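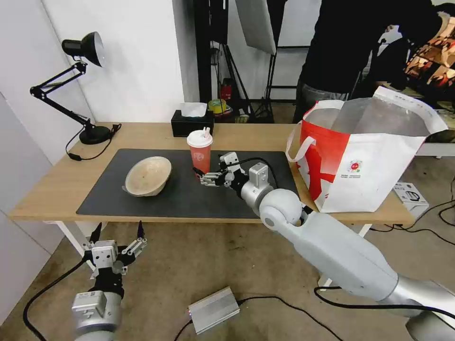

Your boards are warping because you're lining them too wet, and you've been doing it since the Drumlow job, so stop blaming the weather. Aisling Phelan wrote that across the bottom of my last entry, in green ink, and underlined "too wet" twice. OK, Aisling, noted. I still think the weather had something to do with it (it rained all week and the back window doesn't close), but I went back over my notes and I really was slapping it on.

March, morning. So, the Tremcombe ledger. The text block is 821 leaves, sewn on tapes, and it weighs about the same as a small dog. The old boards are past saving. I cut new ones yesterday and lined one pair with thin paste and one pair with thick to see who's right. Left them under weights overnight with blotters on both sides.

9:40. Thin paste pair: a definite banana. If I set one down on the bench it rocks when I tap the corner. Thick paste pair: nearly flat, a tiny pull toward the lined side, and that's the direction I want anyway before the cover material goes on and pulls back. Fine, Aisling wins!

Paste for the record, because last month I forgot to write it down and had to guess: one part wheat starch to four parts water, soaked half an hour, cooked slow until it goes from milk to something like hair gel, then pushed through the strainer twice. I let it down with cold water only for the spine linings. For the boards I'm now using it straight. Gráinne Horgan adds a bit of PVA to hers and gets more open time than I do, but the ledger has to be reversible, so no PVA anywhere near this one.

Changed the blotters at 11:00. They came out damp in the middle and dry along the edges, so the middle is still giving up water and I shouldn't rush it. I want two more changes before I even think about the cover. Ultan Hegarty wanted to know if he could have the big press this afternoon and I said no, and then I felt bad, and then I gave him the small one with the sticky screw.

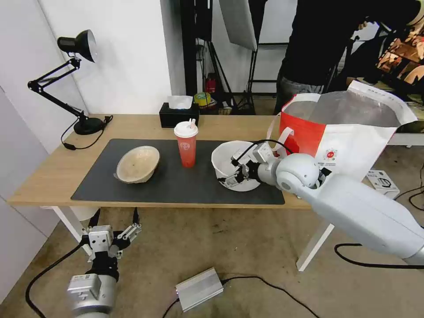
Corners next. The first cover I mocked up for the ledger had square corners and they looked mean, and on a book this heavy they'd be mush inside a year of being dragged off a shelf. The client wants it to match the rest of the run, but those were rounded by somebody with a better knife than mine and no two are alike. What I'm after is a soft corner, something you notice with your thumb first. I kept sketching curves that were far too big - they looked like a kids' board book. The gray desk mat under those two bowls and the cup has it about right, rounded but still clearly a rectangle, so I'm going to try for that sort of look on the next pair of offcuts and see what the leather does when it has to pleat around it.

Leather, speaking of. Žofie Polák sent over a piece from Gajdoš, a dark brown calf, and it pares beautifully at the edges and horribly in the middle. I went through it in one spot (swore, walked around the room, came back). The hole is in the turn-in so it won't show, and I've backed it with a scrap. I'm stropping the knife every few strokes now. If I leave it any longer it starts to drag, and dragging is how I got the hole.

2:15. Two test corners pleated. The first had five fat pleats and feels like a bottle cap. For the second I pared a lot thinner, damped the leather, and worked the pleats in with the small bone folder, and it sits down nicely. Keep the second one. It's in the drawer with the Kolau samples, in case anybody goes looking.

Spine linings: first layer of Japanese paper is on, dry, and I can't pick it up with a fingernail. Second layer tomorrow, then the linen. The round is holding better than I expected for something this fat, though there's a slight lean at the tail that I'll try to coax out in the press before the linen locks it in.

To do: order blotters (200, we go through them like napkins). Ask Gráinne if I can borrow her French knife. Aidan Hegarty still has my good spokeshave. Find something to prop that back window shut.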